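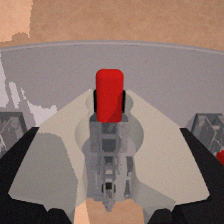

Wrist cam view in the sim, red block in the grasp.

Blog > Workshop > Grippers

So I've spent most of August arguing with two grippers that don't exist yet, at least not on my bench. I want to buy one decent gripper this year (one!), and after the last impulse purchase I promised myself I'd do the comparison in simulation first and open my wallet second.

The two in the running are the Trondale, a plain parallel-jaw thing, and the Mutham, which has longer fingers and a bit more opening. Same arm model for both, same table, same red block, same controller gains to start with. The only things I changed were the gripper and the finger pad friction, and I kept a proper log this time instead of scribbling on the back of a parts bag.

What I didn't expect to care about so much was the camera. I've got it mounted at the wrist looking out along the fingers, and you get a lovely view of whatever's in the grasp, with the gripper body running right up the middle and those two big cream panels either side. The trouble is how much of the picture all that hardware eats. The block is fine because it's right in the centre, but anything out to the side is hiding behind a big black finger. There's another bit of red poking out past the right-hand one and it's barely a sliver from there. I tried moving the camera back 27 mm and got more table, but also more gripper, so back it went.

Thulani Pretorius, who I swap sim files with, reckons I should give up on a single view and add a fixed camera over the table as well. He's probably right. He's also the person who talked me into the Oosthuizen controller, so I'm taking my time about agreeing with him.

Anyway, numbers. I ran 2,935 grasps all up, and 1,142 of those were on the Trondale before I worked out I had the pad friction set silly high and it would've held onto a wet fish. Those are in the bin. With sensible friction the two are much closer than I'd hoped – the Mutham is more forgiving when the arm comes in crooked, and the Trondale closes more evenly and doesn't twist the block as much. I had to retune the closing speed 3 times for the Mutham before it stopped nudging the block over on the way in, which was a very long evening and a lot of tea.

If I had to order today I'd go the Mutham, mostly because my real arm comes in crooked all the time and I don't see that changing. But I want to try the shorter finger option from Trerdale first, to see if it gives me back some of that side view. I'll put the log up once I've tidied the column names, which are currently a disgrace.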